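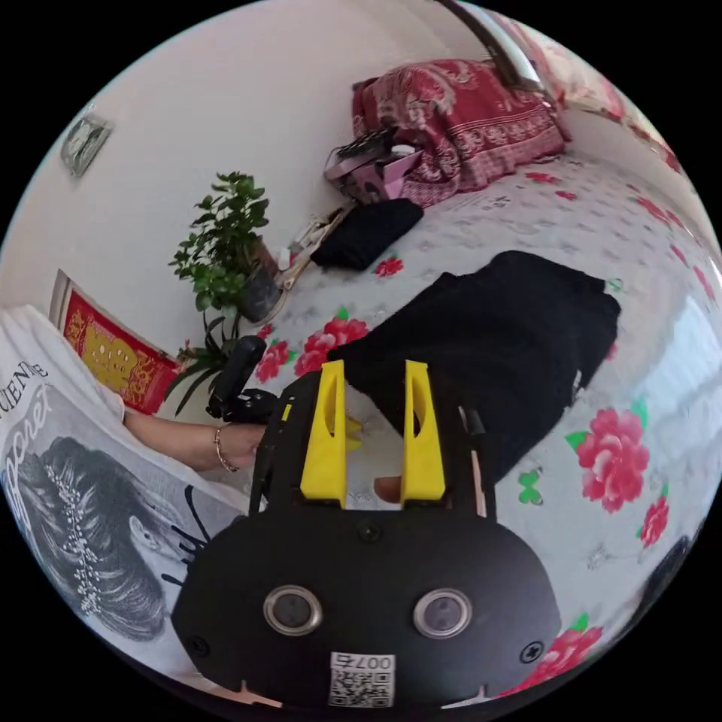 3.2 Maintenance of the Hand-Held Gripper

Figure 4. Gripper 007 during a home session with bedding and garments. The two yellow fingers are fixed to a black plate that also carries two round sensors and the printed code.

Each gripper in the Kulska set was assigned a number, and all service records were kept under that number. The set was in use at the Jeselitz and Cáceres sites through April and produced 2,183 accepted recordings.

Operators wiped both sensors with a dry cloth before the first recording of the day and again after every 20 recordings. The screws on the plate were checked at the same time with a hand driver. Fingers were inspected along the edges of the slot near the tip, where small cracks tend to begin. Cracked fingers were replaced in pairs, so that both sides would bend alike under load. In total, 12 pairs were replaced during the study.

After any change of fingers, the opening width was measured again and the new value entered by the site lead (F. Rivadeneyra at Jeselitz, C. Nina at Cáceres). Recordings made between a replacement and the new measurement were set aside. This rule removed 23 recordings, none of which are included in the total given above.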